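Bornine packing firm puts off big robot order, buys more bags instead

Vlachopoulos, the Bornine firm that bags small goods for other people's shops, has put back its decision on a full robot packing line until January and will spend the autumn finding out what the things cost to keep.

The firm had been expected to sign for six twin-arm cells this month. It will now carry on with the one it has, in the back unit at Fikgate, and has set aside money for spare grippers, cables and a large number of clear plastic bags. Staff were told on Friday, in a notice that ran to two pages and used the word "journey" in the first line.

The cell came from Wumix, which supplies the arms, the enclosure and a maintenance plan in three colours. Gold includes a telephone number. Vlachopoulos took Silver and has been emailing.

At issue is a budget sheet drawn up in the spring, which put the price of the arms at the top in bold and left everything else to a line called "sundries". The sheet has since grown. Sundries now has its own tab, and the tab has a tab. Among the items not foreseen were replacement gripper fingers, a second set of cables, floor covering for the enclosure, wall panels, clips, and somebody's time to put the goods back where they started at the end of each run so that the arms can have another go.

The last of these is the one the accounts office would like to talk about. The spring sheet priced it at nothing, on the grounds that the machine would be doing the work. It has been costed at 94 hours so far.

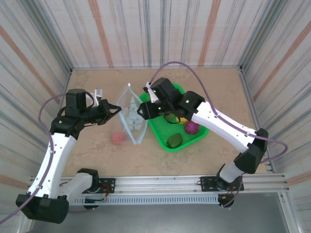

The Fikgate cell at work on a clear bag, with the goods tray to the right.

Bags are the hard part, as anyone who has tried to open one at a greengrocer's will know. A box stays where it is put and keeps its shape. A thin bag does neither, and a see-through one gives a camera very little to go on. Wumix's brochure shows the arms stacking cubes, at which they are said to be excellent. Vlachopoulos does not sell cubes.

The firm has been buying its test bags in packs of 300, and is on its second supplier after the first changed the thickness without mentioning it. A change that a person's fingers would hardly notice meant most of a week spent going over the settings. The new purchasing plan therefore asks for one type of bag, from one maker, bought in bulk and kept in a locked cupboard. The cupboard was a separate request and has been approved.

Test goods are a smaller worry. Little balls and other odds and ends stand in for stock, and the plan allows for a fresh set each quarter. A proposal to use real stock was turned down by the sales side, who wanted to know who would be paying for it.

Under the revised timetable, the single cell will be run through the autumn with every stoppage, part and hour written down. If it can get through 400 bags in a row without a person reaching in, the order for the remaining five goes back on the table. If it cannot, the firm will look at leasing, which Wumix offers at a monthly rate that looks very reasonable until multiplied by the number of months.

There is also the question of where they would all go. The back unit has room for three cells at most, four if the tea area moves, and the plan is silent on the tea area. Staff have not been. Power is another matter still to be settled, with the landlord at Fikgate wanting drawings before any new sockets go in and charging for the reading of them.

Wumix said in a statement that it was "excited to support a phased approach", and has offered a discount on the full order if it is signed before the end of the year. The trial finishes after the end of the year.

No jobs are affected by the delay. The packing benches at the front of the building, which the first plan had down for removal over the summer, are staying, and will get new chairs. These came in under budget.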